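Can a machine do the microwave yet? Load it, shut it, take it out again

Asked by Wanpen Phetsri
41 views, 2 answers

Mum is 80-odd and her hands are bad. She can cook a bit but the microwave is the hard part - getting things in and out without tipping them. Is there any robot that does this yet, in a normal home? Not a demo video. Ours is the plain sort with two dials, no buttons. Bowl goes in, door shut, turn dial, bowl out. The bowl is what worries me most, she drops them.

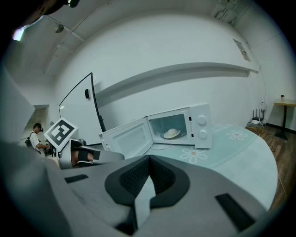 Answer 1
Joonas Juntunen, 6 votes

Short answer no, not to buy. Longer answer, bits of it are getting there.

Door: fine, mostly. Swinging it open is an easy pull if the thing is standing in the right spot.
Dials: worse than buttons imo. Round and smooth, a two finger grip slips on them.
Bowls: depends which way up. Upside down on the glass you've only got the foot and the slope to grab. Right way up it can pinch the rim, but then add soup and good luck.
Plates: flat on a table is horrible for grippers, no gap to get a finger under. Cloth makes it worse, it rucks up. And anything soft on the plate slides about if you tilt it.

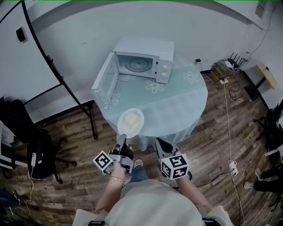
Answer 2
Ritva Rantala, 2 votes

Dont wait for a robot. Get her a bowl with two big handles and put the microwave at elbow height. My aunt had hers on a shelf and it was a menace. An occupational therapist will come and look, ask the GP. Also stick a blob of somthing raised on the dial at two minutes.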